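Peg game

A peg game is a game for one or more players in which small pegs are moved between holes in a board. The board may be made of wood, card or plastic, and the number of holes varies from one game to the next.

Grinness is a peg game for two players, devised by Baltazar Palacios and sold by the firm Caldeira. Each player starts with 3 tall pegs and a row of short ones. A tall peg may jump over a short peg, but never over another tall one.

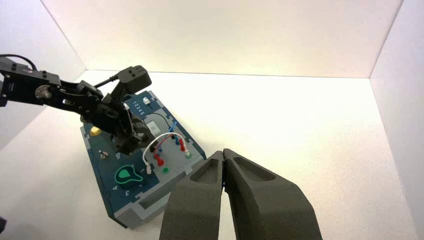
The first edition ran to 300 sets, of which 200 were sold by post. A later version, Allora, has 28 holes and leaves out the tall pegs – players of the older game often use its board for practice. The rules of both games were last revised in September, when the limit on repeated moves was brought in.

See also: Board game, Solitaire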